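**Handout 6: Hand-held demonstration kits, case review of the Wirkari pair kit**

Prepared by Laine Kļaviņa for the Gement course in applied manipulation. Revised May 31, 2022. Replaces the April version, in which section 4 had the wrong reject count.

Read handout 5 first (coordinate frames, camera calibration). Terms defined there are used here without further comment.

## 1. What is under review

The Wirkari pair kit is sold for recording two-handed demonstrations without a robot arm in the loop. The operator holds one gripper in each hand and does the task directly. Each gripper has its own camera looking out past the fingers, and a third camera is worn on the head. The recordings are later used to train a policy that runs on an arm fitted with matching fingers.

The kit as delivered to us contained:

- two grippers, left and right, with trigger and finger linkage
- two gripper cameras with mounts
- one head camera on a strap
- mounting plates for the tracking hardware
- spare finger pads
- a printed manual of 22 pages
- one license for Islow, the recording and review software

Islow is also sold separately and will accept data from other hardware. In this handout it is judged only as part of the kit.

Two other kits were considered for the course and dropped. The Siliņa single-hand kit costs less and has a better trigger, but it can't be paired with a second unit, and the tasks in this course need two hands. The other vendor did not deliver in time.

## 2. What a pair kit has to do

A kit of this type is useful only if the following hold. The labels are used again in the assignment.

**R1. Observation match.** The gripper camera has to see at recording time what it will see on the arm. The fingers should sit in the same place in the view in both cases. If the camera mount shifts by a few degrees between sessions, the earlier data and the later data describe two different tools.

**R2. Pose recovery.** The position and orientation of each gripper must be recoverable for every sample in an episode. Short gaps can be interpolated. Long gaps can't, and the episode has to be discarded.

**R3. Relative pose.** For two-handed work the pose of the left gripper relative to the right matters more than the pose of either one in the room. A kit can do well on R2 for each hand and still fail R3 if the two clocks drift.

**R4. Finger opening.** The opening must be recorded as a width. Trigger position alone won't do, as the linkage has play in it and the pads compress under load.

**R5. Operator load.** Weight, balance and cable drag decide how long a person can record before the motions change character. Tired operators shorten their approach paths and start resting their wrists on the table edge.

## 3. Setup and procedure

Calibration of a full kit took us 19 minutes once the procedure was familiar. The first attempt took most of a morning. The manual gives the steps in the right order but leaves out the step where the head camera is locked to a fixed exposure. Do this before anything else:

1. Lock exposure and white balance on all three cameras.
2. Run the clock sync in Islow and wait for the second confirmation. The first one refers to the grippers only.
3. Close both grippers fully and zero the width reading.
4. Open both grippers fully and save the upper limit.
5. Record the calibration board from each camera.
6. Touch the two finger pairs together at the marked point. Islow uses this contact to fix the relative pose (R3).
7. Record one discard episode and play it back before starting the real series.

Step 6 must be repeated after any change of finger pads. New pads are thicker than used ones, and the difference shows up directly in the contact measurement.

The test series used a tabletop shelf task. The work surface holds a wire unit with a flat top, and small items are moved between the open table and the unit. The task was chosen for three properties. The wire sides hide parts of the work area from one camera while leaving them open to another. The thin grid is hard on depth estimation. The space between floor and top limits the approach angle, so the operator has to come in low with at least one hand.

Before each episode the items were reset by hand. Start and stop were marked with the trigger gesture given in the manual (two quick full closures).

Views from the shelf series, first from the gripper cameras:
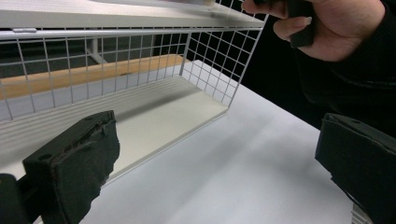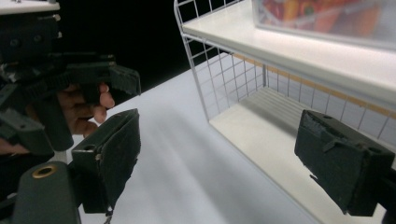 Head camera:
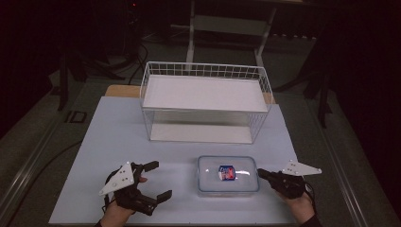

Yaa Korletey objected at this point in the review meeting that the shelf task favors the kit. In her opinion a task with a rigid target at table height says little about R2, as the grippers never leave the volume where tracking is strongest. She asked for a second series with reaches below the table edge and behind the operator's own forearm, and she would hold back any buying advice until that series exists. Her other point was about R5: an operator who stands at a table for short episodes isn't loaded in the way an operator is who works at a floor-level cabinet.

The objection is accepted for R2. A second series is planned but is outside this handout. For R5 the episode logs below give at least partial evidence.

## 4. Results

The series came to 400 episodes, split over three operators. Of these, 113 were rejected by Islow at import. Reject reasons, in order of frequency:

- loss of pose on one gripper for longer than the permitted gap
- missing stop gesture
- clock offset above the limit
- width reading outside the calibrated range

The first reason accounts for more rejects than all the others together. Most of these came from the hand that was reaching into the wire unit at the time. Gunārs Kalniņš reviewed a sample of them and found that the visual features being tracked were often on the wire grid itself. A regular grid offers many near-identical matches, and the tracker can slip by one square without noticing. When it slips, the reported pose jumps, Islow sees an impossible velocity, and the episode is thrown out. This is correct behavior by the software. The remedy is on the scene side: place objects with irregular texture near the grid, or widen the lens so that more of the room is in view.

Missing stop gestures were mostly an operator problem in the first hour. They became rare later on.

**Findings by requirement**

| Requirement | Result | Remarks |
|---|---|---|
| R1 | Good | Mounts held position over the whole series |
| R2 | Fair | Weak near regular grids; not tested outside the table area |
| R3 | Good | Depends on step 6 being done with care |
| R4 | Good | Re-zero after every pad change |
| R5 | Fair | Balance is acceptable, the trigger spring is too stiff |

On R1, note that the camera mount is fixed with two screws, and both must be tight. With only one tight the mount looks solid and will pass the calibration check, then creep during use.

On R4, the pads are the wear part of the kit. They are soft foam and will tear at the seam under repeated contact with wire or sharp plastic. A torn pad still grips but compresses unevenly, so the recorded width at contact becomes less repeatable. Change pads by the log and don't wait for visible damage.

On R5, operators reported fatigue in the index finger well before fatigue in the arm. Tõnu Kivi replaced the trigger spring with a softer one from stock. The softer spring lowers the return speed of the fingers, and the fast double closure for the stop gesture is then sometimes read as a single closure. We went back to the original spring.

## 5. The software

Islow does three jobs: sync, import check, review. Sync and import check work as described. Review is slow. Loading a single episode with all three camera streams takes around 22 seconds on the lab machine, and there is no way to step through rejected episodes without importing them again with the checks turned off.

Export is to a documented format. Pose is stored as position plus quaternion, scalar last. The course scripts expect scalar first — convert before loading, or the orientation error will look like a bad calibration and you will spend the afternoon in the wrong place.

Head camera data is stored at a lower rate than gripper data. The export tool repeats samples to fill the gaps and does not flag the repeats. Use the raw timestamps if your method depends on head motion.

## 6. Recommendation as it stands

Suitable for table-height work with two hands. Not yet cleared for floor-level or overhead work, pending the second series. Buy spare pads with the kit. Budget for a second Islow license if more than one person will review data.

## 7. Assignment

Work in pairs. Use the shared episode set on the course drive.

a. Select ten rejected episodes and assign each to one of the four reject reasons without looking at the Islow log. Compare afterwards and report the disagreements.

b. Plot relative gripper pose for one accepted episode. Mark the samples where either gripper pose was interpolated.

c. Propose a task that would test R2 along the lines of Korletey's objection. State the objects, the start condition, the stop condition and the expected failure. One page at most.

d. Optional: write a check that detects a one-square slip on a regular grid using pose data only. Maarja Avotiņš has a partial solution and will share the test data on request.

Hand in the plots as vector files. Code goes in the course repository under your pair number.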